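Zundside Office Handbook – Housekeeping – Relining Small Wastebaskets

Page owner: Katia Cattaneo
Applies to: Tunstall and Rallport floors
Last revised: Oct 1, 2023

Scope

This procedure covers the small open-top wastebaskets kept under desks and in meeting rooms. It does not cover the kitchen bins, the paper recycling consoles or anything with a lid. Those use a different liner size and are handled on a separate page.

The most common fault with a small wastebasket is a liner that slides down inside after the first heavy item goes in. The second is a liner held up by a large pocket of trapped air, so that the bin looks full when it holds two paper cups. Both come from fitting the bag too quickly.

What you need

One liner per wastebasket, plus one spare left folded flat in the base
A damp cloth
Mild dish soap
A dry towel
A table or desk at waist height

Liners are stored on the supply shelf in boxes marked Plestano. The Plestano small liner is the correct size for bins up to 8 gallons. The medium liner will fit but leaves a long skirt outside the bin, and people catch it with their shoes.

Step 1. Remove the old liner

Pull the folded edge up from the outside of the rim all the way round before lifting. If the bag is lifted while part of it is still folded over, it tears at the fold. Gather the top, press out the air and tie it once. Do not reuse a liner that has held food.

Step 2. Clean the bin

Wipe the inside from the rim down, then the base. Use soap only where there is residue. Dry with the towel. A damp wall grips the plastic and keeps the liner from dropping to the bottom, so give this step a full minute. Check the underside as well before the bin goes on a table.

Step 3. Open the new liner

Separate the top edges by rubbing them between thumb and finger. Shake the bag once, downward, to open it. If the bottom seal has stuck to itself, put a hand inside and push it open. Check for a split along the seal and discard the bag if there is one.

Step 4. Seat the liner

Stand the bin on the table and lower the bag in. Push the bottom of the bag to the base with a flat hand, then work outward to the wall. Leave the bag loose at the top until the bottom is down.

Step 5. Fold the cuff

Turn the top of the bag outward over the rim and draw it down the outside evenly. The cuff should be at least 4 inches deep. A shorter cuff rides up as the bin fills. Go round the rim a second time and smooth any section that stands away from it. Some wrinkling on the inner walls is normal with a round bin and a flat-seamed bag, and does not need to be pulled out.

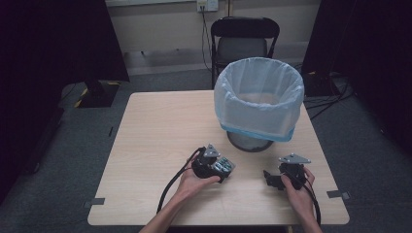
Step 6. Release trapped air

Lift one section of the cuff slightly and press the bag against the wall from the inside. Air leaves through the gap. Fold the section back down. If the bag still balloons, repeat on the opposite side.

Step 7. Return the bin

Carry it by the rim with the cuff under your fingers. Set it clear of chair legs and power cords – a cord pinched under the base is a safety finding at the monthly walk-through.

Frequency

Desk bins: every 7 days, or sooner if food has gone in
Meeting rooms: end of each working day
Rallport reception: midday and close

Troubleshooting

Liner slips in on one side. The cuff is uneven. Refold from Step 5.

Liner tears at the rim. Check the rim for a chip or burr. Report it under housekeeping code 91 and take the bin out of use.

Odor after relining. The base was not washed. Repeat Step 2 with soap and leave the bin to air before fitting a new bag.

Related pages: Kitchen bins and lids – Paper recycling – Ordering liners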